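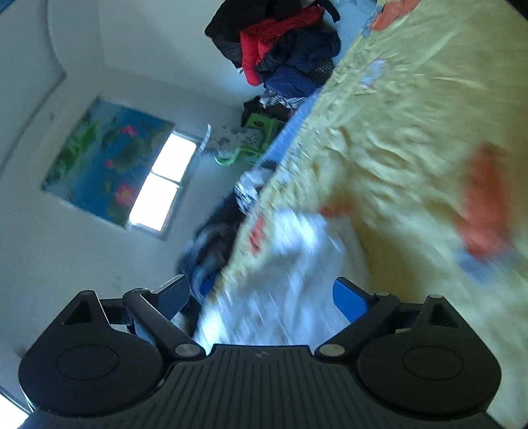

The gripper's open jaws and a crumpled white cloth on a yellow patterned sheet.

Stories > Software > Interviews

By Karim Awad, April

Svitlana Kravchuk likes to talk about blur, and she'll happily do it through two cups of tea. "Cloth was what humbled us," she says of Cemero, the pose-tracking software she looks after at Jalbridge. "You tilt your wrist, everything smears, and the tracker still has to say where the fingertips went." Her test set holds 188 clips -- she has her favorites, of course.

Last updated: April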